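Folding and Sorting Service: Frequently Asked Questions
Plodstead Laundry, last revised 29/07/2022

How should I leave my items?
Clean and fully dry, in any bag that closes. Items may be mixed. We sort them on arrival by fabric weight.

Do you wash as well?
Yes, under a separate booking. Folding-only orders are not washed, steamed or ironed.

What is the minimum order?
Orders start at 8 kg. Smaller loads are accepted and charged at the minimum rate.

How are mixed loads sorted?
Bedding is separated first, then denim, then knits and fleece. Denim is folded along the leg seam and placed at the bottom of the stack. Knits go on top so that the weight of heavier cloth does not set creases in them. Socks are paired last.

Soft knits are handled by the body of the garment. Lifting by the neckline or a cuff can stretch the rib, and the colour of the piece makes no difference to the method. A peach knit top and a pair of blue jeans will take different folds even when they arrive in the same bag.
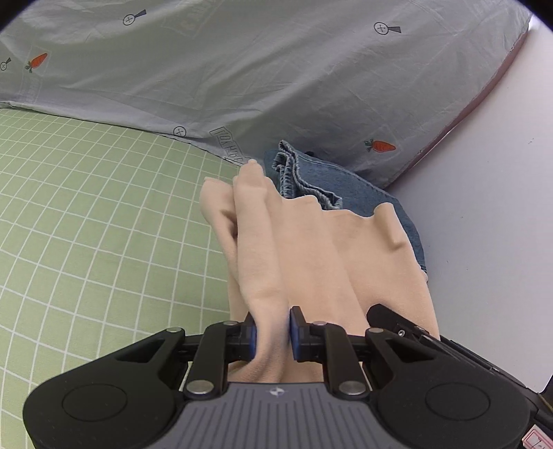 Will you trim frayed hems?
No. Worn or frayed denim edges are left as they are and folded inward. Repairs can be requested at the counter and are quoted by Anwara Kodikara.

Can you fold duvet covers and printed sheets?
Yes, in all sizes. Covers are folded in thirds lengthwise, then in quarters, with the print facing out so that sets can be matched on the shelf. Please fasten any buttons before drop-off.

Fitted sheets are folded corner into corner. The finished shape is a rectangle, though deep-pocket sheets will be slightly thicker at one end.

How long does it take?
Folding-only orders are ready within 36 hours. Bedding sets may need longer in July, when volumes are higher.

What if something is missing?
Report it within 7 days and quote your ticket number. Dilruba Munshi handles missing items and will check the unclaimed shelf first.

Where do I collect?
From the front counter at unit 617. Bring the ticket or the phone number used for the booking.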